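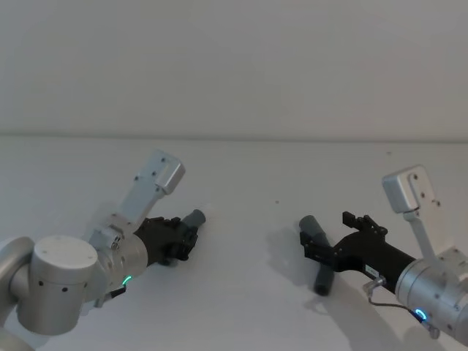
Tubo gris oscuro Vatel: 40 euros por muy poco

Compré dos tubos Vatel en Gudico en julio. La ficha promete "agarre profesional" y 90 usos; no explica usos de qué. El color gris oscuro queda sobrio y el extremo redondeado no molesta en la mano. Hasta ahí lo bueno. En la mesa ruedan a la mínima y el manual son 3 líneas mal traducidas. No repetiría.

Nota: 6 sobre 10.

Última actualización: 2022-06-09

Usamos cookies propias y de terceros. Aceptar | Configurar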